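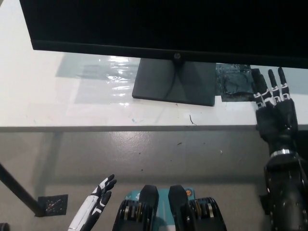

白い机の天板に残った粘着跡とゴミを片づける手順

白い天板の机を買う人は、たいてい店で一度だけその白さを見ます。次に白いと思うのは引っ越しの日です。その間の数年、天板にはテープの切れ端が貼りつき、フィルムが置きっぱなしになり、誰のものとも知れない髪の毛が住みつきます。

このページでは、モニターを置いた白い机を、モニターをどかさずにきれいにする方法を書きます。どかせば早いのは知っています。ただ、私の机の裏のケーブルは前任者のマフサ・ザレイ(Mahsa Zarei)さんが編み物のような手つきで束ねたもので、一度ほどいたら元に戻せる自信がありません。

用意するもの

・マイクロファイバーの布 2枚(乾拭き用と水拭き用)
・中性洗剤を薄めた水
・プラスチックのヘラ。期限の切れたポイントカードでもよい
・ドライヤー
・消しゴム
・柔らかい刷毛
・ゴミ袋

金属のスクレーパーは入れていません。以前、バフマン・ファラヒ(Bahman Fallahi)がカッターの刃でテープを剥がし、テープはみごとに取れました。天板の表面も一緒に取れました。その傷はいまも彼のマグカップの下にあります。

手順1 大きいものから捨てる

まず透明フィルムのたぐいです。梱包から出てきた透明なシートは「何かに使えるかも」という顔をして机に居座ります。私は Wisau の棚を組み立てたときのフィルムを、5月まで取っておきました。使いませんでした。

フィルムを取るときは引きずらずに、端を持って真上に上げます。下に砂粒があると、引いたぶんだけ細い線がつきます。静電気で糸くずを連れてくるので、そのままゴミ袋の上まで運んで、そこで丸めてください。机の上で丸めると、連れてきた客が全員もとの席に帰ります。

手順2 細かいゴミを手前に集める

モニターのスタンドのまわりから、机の手前の縁に向かって刷毛で掃きます。スタンドと天板のすき間は、刷毛を寝かせて横から差し込みます。

ここでいきなり濡れた布を使わないこと。髪の毛や繊維は濡れると天板に張りつき、布でなでるたびに場所を変えるだけになります。私はかつて一本の髪の毛を机の端から端まで二往復させたことがあります。

縁まで来たら、下にゴミ袋の口を当てて落とします。床に落とす流派の人もいますが、それは床の掃除の始まりです。

手順3 テープの残りを剥がす

本日の主役です。濃い灰色のテープやゴム質のものが白い天板に貼りついていると、机全体が汚れて見えます。端がほつれているものほど剥がれそうに見えて、つまむとそこだけちぎれます。

1. ドライヤーの弱い温風を、少し離して当てます。同じ場所に当て続けず、小さく円を描きます。モニターのほうへ風を向けないように。
2. 指で触って温かいと感じたら、ほつれていない側の端からヘラを入れます。角度はできるだけ寝かせます。
3. 浮いた端をつまみ、手前に折り返すようにゆっくり引きます。勢いよく引くと、上の層だけが取れて下の糊が残ります。
4. 途中で固くなったら、また温めます。ここで意地になった人が、バフマンになります。

残った糊は消しゴムでこすります。灰色のカスが出ますが、手で払わず刷毛で集めます。それでも残るときは、洗剤を薄めた水を布に含ませて上に置き、しばらく放っておきます。その間に茶でも飲んでください。こすり続けるより速いです。

市販のシール剥がし剤を使う場合は、天板の裏か、目立たない隅で先に試します。Cillumora の机を使っているラダン・シャリフィ(Ladan Sharifi)さんは試さずに使い、そこだけ妙につやのある丸ができました。本人はコースターの位置が決まってよかったと言っています。

手順4 スタンドの台座を拭く

つや消しの濃い色の台座は、ほこりが目立つうえに、拭いた跡も目立ちます。乾いた布で一方向に拭き、脂っぽいところだけ固く絞った布を使います。円を描いて拭くと、円が残ります。

台座の縁と天板の境目は、ポイントカードに布を一枚かぶせてなぞります。

画面には洗剤の水を使いません。乾いたきれいな布で、力を入れずに拭くだけにします。画面の下の枠は意外とほこりが載っているので、画面より先に済ませてください。順番を逆にすると、画面を2回拭くことになります。

手順5 天板を仕上げる

水拭き、乾拭きの順です。奥から手前へ、布の面を替えながら進めます。白い天板は正面から見るときれいで、斜めから見るとそうでもありません。窓のほうを向いてしゃがみ、天板すれすれの高さから眺めると、拭き残しの筋が見えます。見たくない人はしゃがまないでください。

最後に手前の縁の側面も拭きます。袖がいちばん当たる場所なのに、掃除の対象だと思っている人はあまりいません。

よくつまずくところ

糊は取れたのに、四角い跡が見える
まわりのほうが黄ばんでいるのかもしれません。そこだけ白く見えているなら、糊ではなく、買った日の色です。こすっても解決しません。

剥がしたあとがべたつく
洗剤が残っています。水だけで固く絞った布で拭き直し、すぐ乾拭きします。

テープが何のために貼ってあったのかわからない
剥がす前に、下にケーブルが通っていないか確かめてください。私は201号室の机でこれを怠り、机の裏から何かが落ちる音を聞きました。電源タップでした。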